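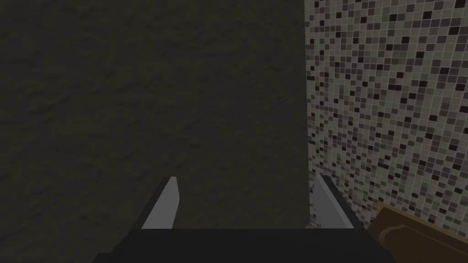 Wanted: people who doubt their water bill

Grulluvden Tenants' Advice is looking for households to take part in a home water use study. We are also hiring one part-time fieldworker to run it. Both notices are on this page, so please read down to the part that applies to you.

Some background first. In November every household on the Stunitz side of town got a leaflet saying that a low-flow shower head and shorter showers would cut the average bill by a third. The leaflet didn't say whose average. It didn't say how many homes had been measured, or for how long, or whether anyone had gone back later to see if people stuck with it. We wrote and asked. The answer we got was a second copy of the leaflet.

We have no position on shower heads. They may be wonderful. What we do have is a drawer full of bills from members who did everything they were told and are paying the same as before, and a smaller pile from people whose bills dropped and who can't say why. We would like to know what is going on before anybody spends more money on it.

PART ONE: HOUSEHOLDS

We need 171 households. So far 19 have signed up, most of them friends of Apostolos Rallis, so we would especially like to hear from people who have never met him.

You can take part if you:

- live in Grulluvden or Stunitz and plan to stay put for the next twelve months
- have your own water meter and can get to it without a ladder
- pay the water bill yourself, or can get a copy from whoever does
- are willing to read a meter once a week and write the number down

You can own or rent. If you rent, you don't need your landlord's permission to read a meter, whatever you may have been told. You do need it to change a shower head, and we will write that letter for you.

Half the homes will get a new shower head at the start. The other half will get one at the end, if they still want it. Which half you land in is decided by a draw. Please don't ask to be moved, and please don't go out and buy your own in month two. The last time something like this was tried here, in the Desik apartments, so many people swapped groups that the results were no use to anyone, although a very cheerful report came out anyway.

We won't tell you how to wash. If you take long baths, keep taking them. A study where everyone is on their best behavior would only tell us about best behavior.

You will get $400 if you finish the full year, paid in two halves. If you drop out after six months you keep the first half. There is no prize draw and no tote bag.

We will publish what we find, even if it is dull and even if it shows the leaflet was right. Names and addresses stay in our office. The water company gets the same report as everyone else, on the same day.

PART TWO: FIELDWORKER

Sixteen hours a week, fixed term, twelve months. Pay is $1,578 a month before tax. We know that isn't a lot and we won't pretend the job comes with "exposure."

You would visit homes, fit shower heads (simple work, we'll show you), check that the written readings match the meter, and chase people who have stopped sending them in. There is a good deal of chasing. You would also type up the numbers each week and tell Remedios Sarmiento when something looks wrong. She would sooner hear about ten false alarms than miss a leak.

You need to be polite on a doorstep, neat with figures, and able to get around both neighborhoods, including on some evenings. Greek or Spanish would help. A degree won't help or hurt. We don't want anyone who already knows how the study will come out, and we will ask about that at the interview.

Please don't send a personal statement about your passion for water. One page on jobs you've held, paid or not, and the names of two people we can call.

HOW TO APPLY

Households: pick up a form at the front desk or ask for one by phone. Orestis Giannakopoulos deals with these and will call you back, usually in the afternoon.

Fieldworker: write to Remedios Sarmiento at the office. Applications close on 4 March 2023. Late ones will go in the drawer with the bills.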